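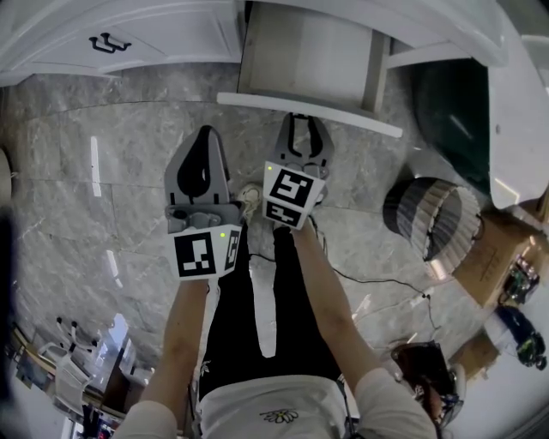
What does Stirnum do?

Stirnum designs, builds and fits kitchen cabinets and counters for homes and small shops, with a particular love for curved fronts. We also refresh older kitchens that only need new doors, a new top or better handles.

About > Who We Are > Our Story

We started in a rented garage with one bandsaw, a stack of secondhand clamps and an order for a bathroom vanity. The vanity had a bowed front because the bathroom door would have hit a square one. Ewan Pryor spent most of a month working out how to make that curve, ruined two panels along the way, and loved every minute of it. The customer told her sister, the sister wanted a kitchen, and we've been busy ever since!

These days there are eight of us, and we've been at this for almost ten years. Ewan still draws every curve by hand before it goes anywhere near the computer. Xolani Lekota runs the workshop and does our finishing, so if you've ever run your palm along one of our edges and felt nothing but smooth, that was his work. Erick Ogola measures up and handles installation. Traian Jitaru looks after doors and drawers, and he will happily talk about hinges for as long as you let him (bring a coffee).

Why curves? Partly because they're so nice to walk past. If you've ever caught a hip on a sharp corner while carrying a pan of hot pasta, you know what we mean. A rounded end opens up a narrow room, and it catches the light along the edge in a way a straight one can't. They take longer to make, and we think they're worth it every time.

We're just as fond of the small stuff. The line where a top meets a cabinet gets a lot of discussion around here. Sometimes it wants to disappear, and sometimes it wants a little color, like the thin olive line under the rim of the white counter. We argued over that shade for days - sage, moss, pea, you name it - and the olive won. The slim black handle came next, and that one we all agreed on right away.

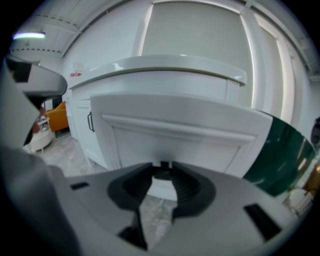

Handles are where we slow most people down, in a good way. We ask you to try them with wet hands, with oven mitts, with a toddler on one arm. A handle can look wonderful in a catalog and drive you up the wall by the second week. We keep a drawer full of them for you to try, and you can take up to six home and tape them to your old doors for a while. Please do bring them back, though!

Most of our cabinet panels come from Ditatwood, and we get our hinges and drawer runners from Tateck. We've worked with both for years, and they pick up the phone when something shows up the wrong size. Our spray booth was moved to the back of the building in July, which gave Xolani a much bigger drying area and gave the rest of us a much quieter lunch.

White is still our most requested color by a mile, with dark green coming up fast. We used to try to talk people out of white. We've stopped. A good white kitchen with plain stone-look tile underneath is calm and bright, and it lets you change the stools, the lamps and the fruit bowl whenever you feel like it. If you want a glossy finish, come and see one first under daylight, and then again after dark with the lamps on. Gloss picks up everything in a room, and you should know how you feel about that before you live with it.

A first visit is free and takes an hour or so. Bring a rough sketch, a few measurements, and pictures of the corner that annoys you most. Wenceslao Bustos does our first visits and knows the stock better than anyone. He'll also tell you if your cabinets are sound and all you need is new doors - we've sent plenty of people home with a smaller job than they came in for.

Parking is behind the building, next to the loading door. Ring the bell twice if the saw is running.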